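Search tickets Search this board

Brown marble table — haze patch and stuck residue, meeting room 2
Posted November 19, 2025 by Efe Haruna

Status: open, waiting on Léonie

Problem as reported: dull patch on the glossy marble top, the brown one with the cream veins. Shows up when you look across it low with the lights on. From straight above you can't find it. Also something tacky near one side, picks up lint.

Tabletop came from Stadico with the rest of the Burthorpe furniture. No care sheet in the folder. Asked Stadico, got an auto reply.

Tried so far, in order:

Warm water and a microfiber cloth. Dried with a second cloth. Haze still there. Tacky spot a little better, not gone.

Dish soap, two drops in a bowl. Worse! Left its own film over a bigger area. Rinsed it three times before the film went. Don't repeat this.

Plastic scraper on the tacky spot, flat, no pressure. Got most of it up. Looks like old label glue, yellowish and rolls into little balls. So at least that one's not a stain.

Did NOT use vinegar. Somebody wrote on the old ticket that vinegar works great on this table. It doesn't, it etches marble, please stop telling people that. If the haze turns out to be etching then that's probably where it came from and cleaning won't do anything, it needs repolishing.

Update, same day, after lunch.

Fingernail test on the haze. Smooth all the way across, no edge I can feel. Léonie says etching usually feels slightly rough or dry under the finger compared to the polish next to it, so maybe that's good news. Or my fingers are no good after all that soap.

Water drop test next. One drop on the haze, one drop on a good shiny part, timer on the phone. Neither one soaked in. So the sealer is probably ok, if there is a sealer. Wiped both up right away.
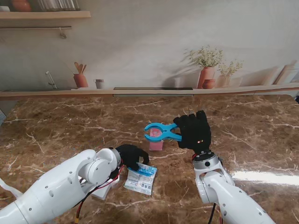 Then went over the haze with isopropyl on a cotton pad, small circles, one pad per pass. First pad came up gray. Second one less gray. Third clean. Haze is down to maybe half of what it was, hard to judge since the veins run diagonal and the light catches them too. I keep thinking I see a streak and it's a vein.

Theory now: wax or spray polish built up over time. Not etching. Would explain why soap smeared it and alcohol lifts it. There's a can of furniture spray in the closet with the cap missing and that would do it. Moved the can to my desk so it doesn't get used on this again.

Things I need before closing:

— A proper stone cleaner, pH neutral. Subramaniam carries one, 25 oz bottle, came up first when I looked. Need approval to order. Léonie can you ok this or tell me who does

— The old ticket number. The first complaint on this table was in February I think and I can't find it in search. If anyone has it paste it below

— Someone else to look at it low from the door side and tell me if I'm imagining the second patch

Until then: nothing sprayed on the table. Dry cloth only. Anything with rubber feet or a sticker on the bottom goes on a mat, that's where I think the glue came from. Same for clamps and anything hard edged, set it down, don't slide it.

Reply from Léonie Hamel

Ok on the stone cleaner, order 2 so the Sondudville office gets one, they have the same top and I bet the same spray can.

Looked from the door side. You're not imagining it, there's a second patch but fainter, closer to the middle. Same kind of haze I think. Didn't touch it.

On the old ticket — I have it as closed with no notes, which is no help. The person just wrote "cleaned table". No product listed. I've reopened it and linked it here.

Question on the alcohol, did you do a test spot first? If there IS a sealer then alcohol over and over might dull it. I'd stop there and wait for the neutral cleaner. Also don't let anyone talk you into the polishing powder, it's fine on a real etch but if this is just buildup you'd be grinding on a good finish for no reason.

Reply from Efe Haruna

Test spot yes, far corner, no change after it dried. Stopping there anyway.

Ordered both bottles. Will do the faint patch first when it comes since it's the smaller job, then the big one. Leaving this open and will post what the cloth looks like after. If it's still hazy after the secnd round I'll get a quote for repolishing and put it on this ticket.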